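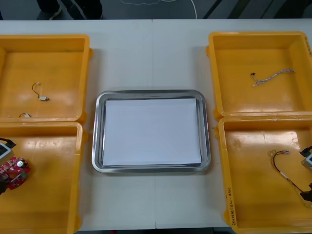 I have now read three articles telling me that the cure for a messy electronics bench is bins. Open bins, shallow ones, in a cheerful color, one kind of thing per bin. So I gave in and went with yellow-orange plastic, and I remain unconvinced.

My trouble is with the sorting. A circuit board is easy, it goes with the boards. But a short cable with a little white connector on it, is that a cable or a connector? Milagros Riquelme, who got me into this hobby, says it's a cable. Josefina Yáñez says it's whatever you'll be looking for when you need it, and I can't write that on a label. And what about braided wire with a plug on one end and a ragged mess at the other? I'd call that trash. I was overruled.

The articles also love a tray in the middle. Stainless steel, with a sheet of white paper in the bottom so small parts show up. Fine, the paper I'll grant them. I dropped a screw on bare steel once and spent a whole Tuesday evening chasing the glare. Whether you need a special liner from Jellstead at 20 dollars for a pack is another question. Printer paper lies just as flat.

What really bugs me is the claim on the Flirholm site that sorting this way will "save 200 hours." Over what, a lifetime? Compared to whom? They don't say. I asked by email and got a coupon.

Shallow bins do have one thing going for them: I can see the bottom. My old deep ones were where adapters went to die. I'll keep these going through September and see if the cables have crept in with the boards again. My money's on yes.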